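4.2 Who gets the tablecloth

Meeting minutes from Soltthorpe and Hernholm agree on little, but both treat a covered table as a promise of food. Attendance at 30 meetings bears this out – residents stayed longest where cloth was present, even when lunch was not.

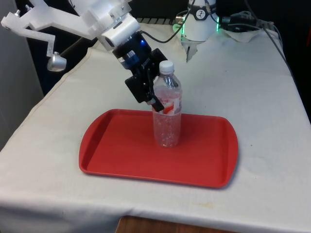

Figure 3. Work table with a white cloth covering.

Bare tables drew shorter speeches and, in Grarnholm, four walkouts. We had expected the chairs to matter more. They did not, though we had spent most of June measuring them.

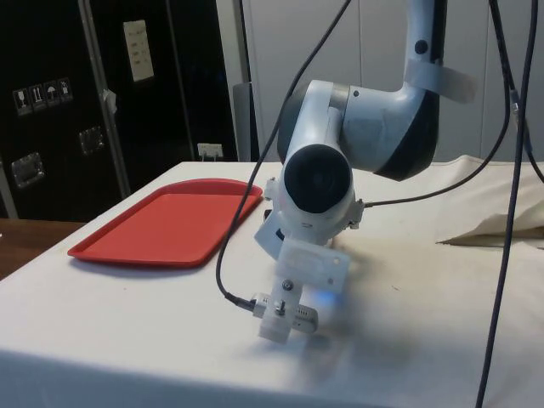

4.3 Trays and other signals

An empty tray proved nearly as powerful as a full one. Respondents kept glancing at it, on the theory that somebody must be coming back.

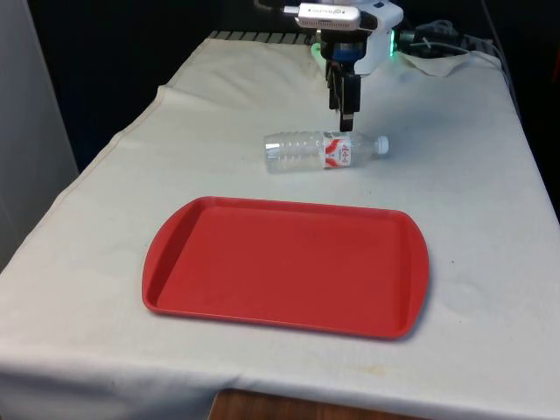 Only three respondents asked outright whether there would be sandwiches, and all three had chaired a meeting before. The rest waited politely, then voted to adjourn.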